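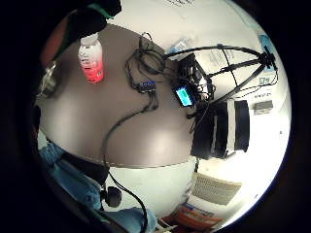

How to sort out the cables on your desk in one afternoon

I put this job off for ages. My desk at home had got to the stage where pulling out one plug meant three other things came with it, and I'd started buying new charging leads simply to avoid going in after the old ones. If you're in the same boat, set aside an afternoon, make a pot of tea and work through the steps in order. I've done it twice now (once for me, once for my sister in Motden) and the second time went much faster!

What you'll need

A packet of hook-and-loop ties. Mine were a bag of 100 from the hardware shop and I've barely made a dent in them.
Masking tape and a pen that doesn't smudge.
A duster and an old paintbrush.
A cable tray that fits under the desk. I have the Ostine one, 132 cm long, which was a bit ambitious for my desk, so measure first.
A shoebox for the leftovers.

Step 1: Label before you unplug

Fold a bit of masking tape round both ends of every lead and write what it's for. Both ends, mind. I only did the plug ends the first time and spent a silly amount of time tugging on things to see what wiggled.

Step 2: Shut down and unplug everything

Save your work, turn everything off properly and switch off at the wall. Drinks go on a shelf or in another room while you're at it. I once lost a keyboard to a glass of squash and I'm still cross.

Step 3: Clear the desk and clean it

Take the lot off. Dust behind the screen, wipe the top down and go over the vents and sockets with the dry paintbrush. Let the desk dry fully before anything goes back on.

Step 4: Decide where the hub lives

If you use a USB hub, this is the bit that makes the biggest difference. Most of us let it float about in the middle of the desk, and then every lead has to travel to it. Stick it to the back edge or the underside with mounting tape, ports facing you, and the leads can come up from behind. Leave enough slack that you can still plug in a memory stick without lying on the floor – I speak from experience.

Step 5: Run the power first

Put the extension lead in the tray, then the thick power leads, then the thin ones on top. Don't coil up a power lead tightly to hide the extra length. Loose loops are fine. Any lead that hangs over the front of the desk should be moved to the back, where your knees can't catch it.

Step 6: Tie loosely

One tie every 30 cm or so is plenty. You want to be able to slide a single lead out later on.

Step 7: Deal with the shoebox

Anything you couldn't name goes in here with the date on the lid. My box says 2021-07-10 and I'm giving it until October, then it's off to the recycling centre.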